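Bowls Wanted, and Bowls Found, at the Kincaid Street Kitchen

When the community kitchen on Kincaid Street opened its doors again this March after a winter of new pipes and fresh paint, there was one small thing missing from the shelves, and that was something to eat soup out of. The old bowls had been chipped and mismatched for years (many of us were rather fond of them, chips and all!), and most went out with the old cupboards.

So a note went up in the window of the Cirisero bakery asking neighbors to look through their own kitchens for plain white bowls they could spare, and my goodness, did people look. By the end of the month 241 of them had come in, wrapped in newspaper and dish towels, from as far off as Skirmont and the farms out past Hallik.

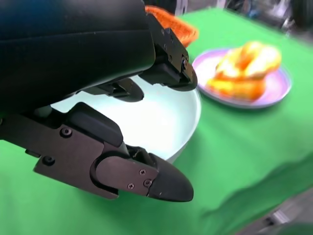 Every bowl is being washed and checked for cracks before it goes on the shelf, a job that has taken up two long evenings so far and will likely need another. A plain white bowl suits just about anything, from bean soup to peach cobbler, and it is a pleasure to see one ready for the table again.

The first supper with the new bowls starts at 6 p.m. on the last evening of the month, with three kinds of soup and plenty of bread. Supper is free, and anyone who still has a bowl to give is welcome to bring it along and leave it by the kitchen door.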